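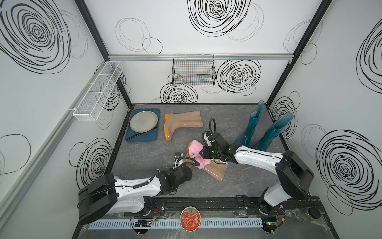

Page last changed: 13th December

Home | Handouts | Reading list | Past papers | Contact

Reading time: 6 minutes

Handout for session 6: Can a machine do the chores yet?

Last session dealt with jobs where every part arrives in the same place and the same way up. Household work is harder. Boots are a good case. A rubber boot lying on its side has to be found, gripped and perhaps turned before anyone can wipe it or stand it in a pair. The shaft may bend when it is squeezed. If it is glossy, the reflections can confuse a depth camera.

Cloth adds a second problem. It has no fixed shape, so the machine cannot store one model of it and look for a match. To wipe a curved surface the cloth must be pressed hard enough to clean and lightly enough that the boot stays put. People do this with one hand holding and the other rubbing. Two arms can copy the arrangement, but each then has to allow for what the other is doing.

The Colach exercise

We will use the boot-cleaning log from Colach. It covers 596 attempts, all with two arms. Before the session, read the first 200 entries and mark each failure as one of these:

- grasp (missed, slipped, or took hold of the wrong part)
- cloth (dropped, bunched up, or wiped with the bare gripper)
- order (steps done in the wrong sequence)
- stopping (did not know when the boot was clean)

Some entries fit 2 headings. Put down the one that came first.

Stopping is the heading students tend to leave out. A person looks at the boot and decides. A machine needs a rule, and a fixed number of strokes is a poor one for a muddy heel.

Shop floor and home

The Jusero notes from August describe a packing bench where the same kind of arm works a full shift. Compare the two settings for lighting, variety of objects, and who puts things right after a mistake. Speed matters less at home than is often claimed. A slow machine that finishes is useful, while one that needs watching saves no time at all.

Bring your marked entries and half a page on which chore you would try first. Orakzai, chapter 2, is optional.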